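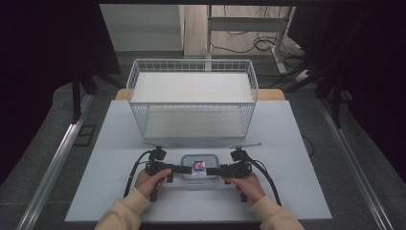 Small clear container with lid, held at the front of a white tabletop.

Storing and Conditioning a Rechargeable Battery Pack

The following procedure applies to the Prekell removable lithium ion pack, as fitted to Plaker household and garden equipment. It should be carried out before any period of storage longer than 31 days, and repeated when the equipment is returned to service.

Before you begin

Switch off the equipment and remove the pack. Allow it to come to room temperature. Packs that are swollen, cracked or leaking must not be charged. Place a damaged pack outdoors on a non-combustible surface, away from buildings, and contact your local council for disposal advice.

Step 1. Check the charge
Press the indicator button once. For storage, two or three of the four lights should be lit. A full pack left on a shelf over summer will lose capacity faster than one stored at half charge.

Step 2. Adjust the charge
If all four lights are on, run the equipment until one goes out. If only one is on, place the pack on the Grumiseo charger and remove it when the third light appears. Do not leave the pack on the charger overnight.

Step 3. Clean the terminals
Wipe the metal contacts with a dry, lint-free cloth. Water, solvents and abrasive paper must not be used. Fit the terminal cover supplied with the pack.

Step 4. Store the pack
Choose a dry indoor place out of direct sun. Garden sheds and car boots are not suitable. Keep each pack separate from loose screws, coins and keys — a short circuit can occur even when the charge is low.

Step 5. Check during storage
Test the indicator every 6 months. If a single light shows, repeat Step 2.

Returning the pack to service

Charge the pack fully, then use it until the equipment slows. Repeat once. The indicator may read incorrectly until the second cycle is complete.

Under normal household use the pack is rated for up to 1,000 cycles. Packs with a Berchtold cell assembly show the cycle count on the charger display; a reading of 981, for instance, means that a replacement should be ordered soon. Retired packs should be taped over the terminals and taken to a battery collection point. They must not be placed in kerbside bins.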